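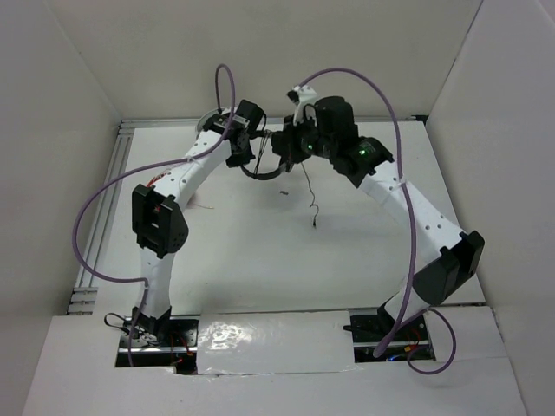
Joints: Where Things Bend

A joint is a place where two stiff parts meet and can move. Your elbow is a joint. It links your upper arm to your lower arm and works much like the hinge on a door. Your wrist is a joint as well, and it can tip your hand up, down and to each side.

The stiff parts between joints are called links. In your body, bones do this job.

Try it at the Tamura Children's Gallery

Hold one arm straight and ask an adult to place a cup in front of you. Try to bring the cup to your mouth without bending your elbow. Then bend it and try again.

The gallery is open to children aged 4 and over. Each visit lasts 30 minutes.

Text: Kwesi Eshun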